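Ploststead Community Health Centre
Minutes of the Allied and Nursing Services Meeting
6 June 2019

Present: Ga-eun Yook (chair), Malathi Palaniappan (minutes), two nurses from Wekdale, the physiotherapy lead, the practice manager
Apologies: Dr D'Souza

1. Previous minutes
Accepted with one correction. The wound care clinic at Wekdale runs fortnightly, not monthly.

2. Foot care clinic
Malathi reported on the first full quarter since the clinic moved to the new booking arrangement in March. There are 1334 clients on the diabetes register across both sites. Those rated low risk are offered one foot check a year with a nurse, and anyone with reduced sensation or a past ulcer goes straight to the podiatrist. The podiatrist can see 10 clients in a clinic day if the nurse has done the history and pulses beforehand. Without the nurse she sees fewer and finishes late.

About 60 clients are overdue for their annual check. Most live on the Ganurow side and have no bus before mid-morning. It was agreed to hold the early appointments for people who drive and keep the later ones for Ganurow clients. Reception will need this in writing.

The physiotherapy lead asked whether an allied health assistant could do the low risk checks. Ga-eun said this depends on supervision, and the podiatrist is only on site two days a fortnight. To be looked at again once the assistant has finished her training.

Action: Malathi to write to overdue clients and draft the note for reception.

3. Rooms
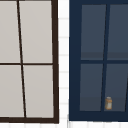
Item 3: windows, brown frame and navy blue frame

The foot care clinic will stay in Room 2 for now. The physiotherapy lead would like it back for the falls group but accepts there is nowhere else with a sink. Storage of dressings was discussed. Stock is being kept in three places and ordered twice. One cupboard is to be used from now on and the order sheet kept on the inside of the door.

Action: practice manager to clear the cupboard.

4. Home visits
The Wekdale nurses are still doing home visits alone on the outer run. The sign-in sheet is not always filled in on return. Ga-eun reminded everyone that the nurse phones the desk after the last visit, and if there is no call by closing the desk phones her. Mileage claims are to go in by the end of each month on the new form. Old forms will be sent back.

5. Colour labels for client folders 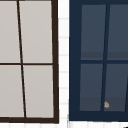

Paper folders for home visit clients are still needed until the tablets arrive, and staff have been mixing up the risk labels. The present stickers are black and dark grey and look the same under the hall light. Malathi suggested two colours that sit well apart, and pointed to the window frames, where the very dark brown and the broad navy blue are easy enough to tell from each other side by side. The nurses thought both were still too dark for a small sticker. Agreed on yellow for low risk and navy for high risk, with the word written on the label as well.

Action: practice manager to order labels for both sites.

6. Other business
Flu vaccine stock is adequate. The fridge log at Wekdale had a gap over the long weekend, and the nurse in charge has checked the data logger and found no breach. Dr D'Souza has asked for referral letters to list current medicines on the first page.

Next meeting to be held at Wekdale, date to be confirmed by email.

Minutes taken by M. Palaniappan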